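How to submit a nomination for the club sports awards

Nominations are made through the Piltico form, which replaced the paper form in 2021. The form takes one nominee at a time. To nominate a second person or team, start again from the first screen.

Before you start

Have the nominee's full name, club and category to hand, along with the name of a seconder from a different club. The form times out after 10 minutes without typing and does not keep a draft, so write the supporting statement in a separate document and paste it in.

Step 1. Choose the category

Select one category from the drop-down list. Junior categories are open to players who are under 18 on the closing date. A coach who also plays may be entered as either, but not both in the same season. Team entries go under the name used in the league table.

Step 2. Enter the nominee's details

Type the name as it should appear on the trophy, including any accents. Last season the Šimkus Shield had to be engraved again after an entry was typed without them. Leave the membership number blank for Hall of Fame entries.
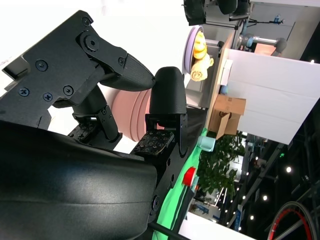

Natalina Amato

Step 3. Add the supporting statement

The limit is 439 words. Text over the limit is cut without a warning, so check the last line after pasting. State results first, with the competition and the season for each. General praise carries no marks. Links are removed when the form is sent.

Step 4. Name the seconder

Enter the seconder's email address. A message is sent with a link that stays open for 7 days. If the link runs out, the nomination shows as "Incomplete" and the judges do not see it. You can send a new link from the Status page.

Step 5. Send and check

Press Submit once. The reference number begins with W for the Wano branch or G for Gudow. Keep it, as later changes can only be made by quoting it.

Corrections

Spelling and contact details can be changed until noon on the closing Saturday in March. The category cannot be changed. Withdraw the entry and send a new one.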